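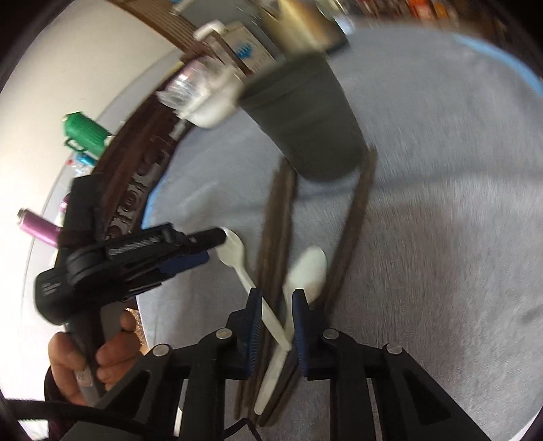 Table task, utensil sorting: fork-like utensil, spoon, chopsticks and cup, two hand-held grippers.

Drurby Student Robotics Forum > Course Projects > Utensil Sorting

destwood_lab wrote:
Members of the Destwood section are asked to comment on the order of items before the next recording session. The present instructions require the chopsticks to be placed in the cup first, followed by the fork and the spoon. Our section proposes that the fork and spoon be handled first whenever they lie over the chopsticks.

mansilla_team4 wrote:
The Mansilla section does not support the change. The order was fixed in November, and 30 of our demonstrations already follow it. Mixing two orders in one set will make the results difficult to compare.

destwood_lab wrote:
The concern is noted. However, a chopstick drawn from beneath two crossed utensils moves both of them, and the operator must then correct their position. Those corrections are also recorded.

brultolico_rep wrote:
Brultolico has no objection to either order. We do request that the cup be stood upright before each trial begins. The current instructions do not mention it.

mansilla_team4 wrote:
We agree on the cup. On the order, we would accept a separate set of six trials, labeled as such and kept out of the main submission.

section_editor wrote:
Posted 22 April 2019. The cup requirement will be added to the instructions. The six trials may proceed under a separate label. The main order remains in force until the sections have reviewed them.

destwood_lab wrote:
Accepted, although we maintain that the main order should be revised this term.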